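I bought the Kuusisto tea tray set (the round grey mat and the short white cup) back in August, mostly because Ching-wen Lai at work wouldn't stop praising hers.
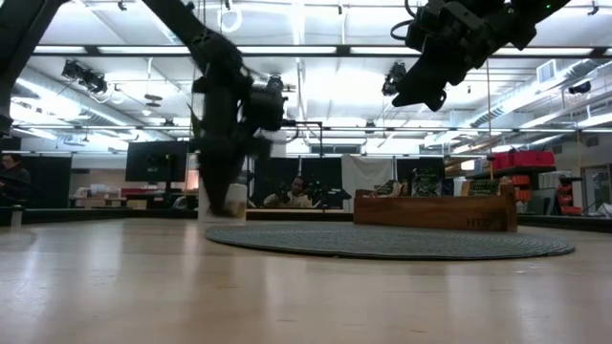 Mine gets used every day, usually 4 cups' worth, and I've grown very fond of it.
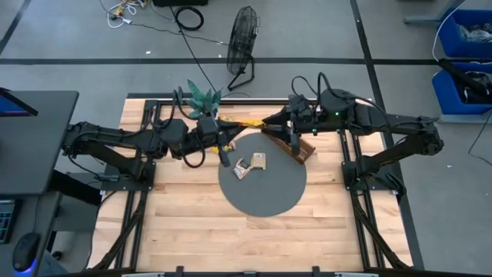 The mat lies flat and wipes down with a damp cloth — no fuss at all.

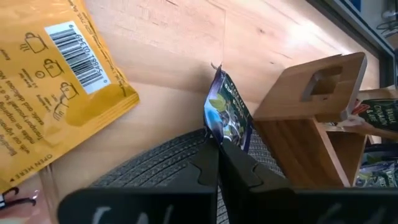
Tea doesn't come with the set, so you'll want your own favourites. I like a dark berry sort of black tea, like the navy sachet with the leaves on it, and the big golden packet has little brewing drawings for anyone who forgets. Lovely set, would buy again!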